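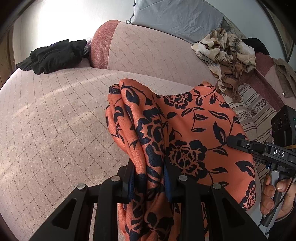
Photo: Esperanza Pennington

The tourist office in Hutchins would like you to believe you can ski here from November to May. I went in a thin week of winter and found 2 lifts turning, a patchy run back to the village and a parking attendant who wanted to talk about fishing.

The brochure lists 40 runs. Several of them are the same slope with a new name halfway down, a trick I've seen in bigger places with less excuse. "We count them the way the map does," says Demetrius Boateng, who runs the ski school. Who drew the map? He laughed and went back to his coffee.

The top station sits barely 1,000 feet above the parking lot. That suits beginners, and the long blue run called Silletti is wide, gentle and well groomed. Stronger skiers will be bored by lunch. The much-praised Rurer bowl was roped off both mornings, and the sign at the bottom didn't say when it might open.

Then there's the money. A room at the Zerkico, the only hotel within walking distance of the lift, cost me $187 a night – breakfast extra, boot dryer broken. Crisanto Fajardo at the front desk told me rates drop in March. By then, according to two locals at the bar, so does the snow.

I liked the soup at the midway hut, and I never stood in line for more than a minute. Families with small children could do worse. But a second lift company is supposedly interested in the north side, and I'd wait to see a single tower go up before booking anything on the strength of it.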